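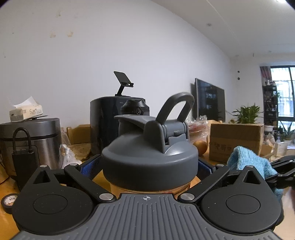

Clalow Tabletop Tidying

Welcome, and thank you for taking an interest in Clalow! This is a small collection of everyday table work: bottles, cloths, cookers, chargers and all the other bits that pile up when people eat and work at the same wooden table. It grew out of an earlier effort called Dusaler, which only covered empty kitchen shelves, and we missed the clutter.

What is in it

The release holds 1,965 short clips, sorted into 4 groups: bottles, cloths, packets and mixed. Bottles is the biggest and the one we are fondest of - lids, spouts and carrying handles come in more shapes than you would think. The mixed group has 424 clips and is where you should look if you want a table that feels lived in, with a rice cooker at the back and cables wandering about in front.
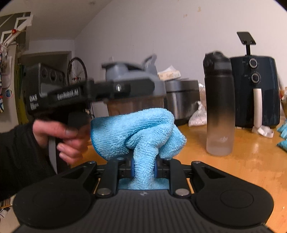 Cloths were the hardest group to name, and we went back and forth on it for a good while. A microfiber towel can be folded, bunched, twisted or simply picked up in the middle, and one often runs into the next. In the end we kept two labels, "flat" and "gathered", and put anything doubtful under "gathered". If you would like finer labels, please do add your own and tell us how you got on.

Labels sit in a plain text file beside each clip. They give the main item first, then anything else that was handled. Things that only stand in the background are left out, so a search for "rice cooker" will find fewer clips than you might hope.

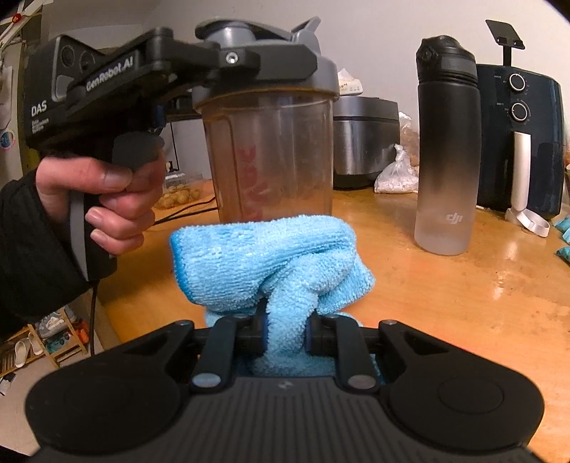 Are shaker bottles and water bottles kept apart?
They share the "bottle" label, and the notes column says which kind it is wherever we were sure.

Known gaps

Nearly everything is tabletop work, so please don't expect sinks, drawers or floors. Ventura, our next release, should bring in shelves again.

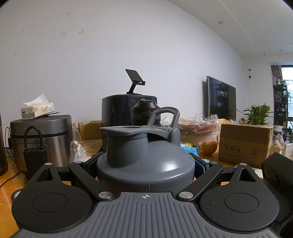 Gray water bottle, with two cookers behind it on the table.

Credits

Put together and looked after by the Drurkness group. Corrections to the labels are always welcome - even one-word ones.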